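The best thing I did in September was learn to bake rye bread

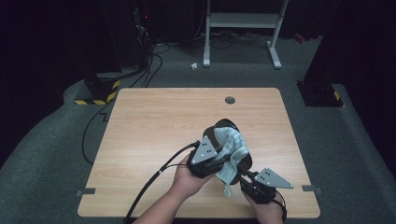 Filed under: Kitchen & Home

I have been wanting to write this one for weeks! My neighbor Jonalyn Rivera gave me a jar of her rye starter at the end of the summer and I have baked 7 loaves since then, which is more bread than two people should eat (we ate it all).

Rye is so much friendlier than wheat. You don't knead it. You stir it into something like wet cement, scrape it into a greased pan, smooth the top with a damp spoon and leave it alone until little holes show on the surface. Mine takes four hours on a warm day and nearly six when the kitchen is cool.

I feed the starter 200 grams of flour the night before, always the dark stuff, and add a spoonful of caraway and a bit of molasses to the dough. My second loaf was gummy in the middle and I was pretty sad about it, but Jonalyn told me to wait a full day before slicing, and wow, what a difference!

Toasted, with salty butter and thin cucumber, it's my favorite lunch right now. Next up is a version with sunflower seeds, and I've already got them soaking.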